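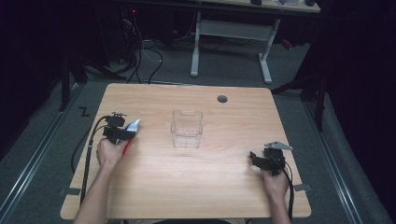 Issue 14, p. 7

Plilitz Hand-Held Grippers (pair)
Item 1669

I've sold the Plilitz pair for a while now and I still love them, but if you bought a set before June, please read this before you squeeze anything! We had a trigger stick on us. I was holding the right-hand gripper, let go, and the fingertips stayed shut. Uriel Lozano reached over to free the pad and it snapped open on his knuckle. No blood, lots of swearing (sorry, Uriel).

I took it apart that evening and found the return spring riding up over its pin. Plilitz sent us a new spring with a longer hook, and every pair we ship now has it fitted. Older pairs get the spring kit free, just write to me with your order number. It's a ten-minute job with a small screwdriver, and please unplug the cable first.

How to tell if yours is affected: squeeze slowly, let go slowly, and listen. A click on the way back means stop using it. Keep your other hand away from the pads while you test, and don't pry them open with your fingers like we did.

One more thing while I'm nagging. Watch where your cables go. Ours run off the table and down to the floor, and a tug on one in the middle of a pick will pull your wrist around. Leave plenty of slack.

Spring kit, older pairs: free
Spring kit, spare: $7
Pair with new springs: $163 deposit, balance on shipping
Also fits: Lokolow pads. Does not fit: Nuveo pads.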